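We use cookies to remember your settings. Accept | Manage choices

Lirnby Shared Kitchen: progress report to the Sestard Fund
6th April

The fitting-out of the kitchen is finished and the grant has been spent as agreed, apart from the last shelving invoice from Vass. That invoice came to 1582 and will be paid this month.

Tableware and the dish area

Most of March went on small equipment. The old plates were chipped and have been replaced. The new ones are stored upright in racks after washing, so they no longer pile up beside the sink. We bought seven racks in all — one more than planned, as the Lamo room now has its own tables.
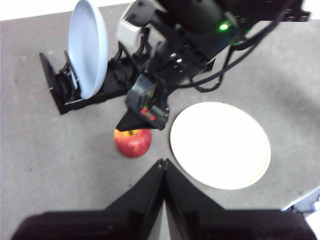 Use of the kitchen

The kitchen opened for 26 sessions in the period. Lunch sessions were full. Evening sessions were slower and we have moved two of them to the afternoon. Fruit is put out at every session and is paid for from the food budget, which is on target.

Still to do

Labels for the cupboards have been ordered but have not arrived. The second tap needs a new washer. We would like to keep 10 percent of the equipment line for breakages and ask for your agreement to this.

Boglárka Szalai
Kitchen coordinator

Related
Lirnby Shared Kitchen: opening hours
Sestard Fund: how to report on a small grant
Notes from the March users' meeting

Contact | © Lirnby Shared Kitchen | Back to top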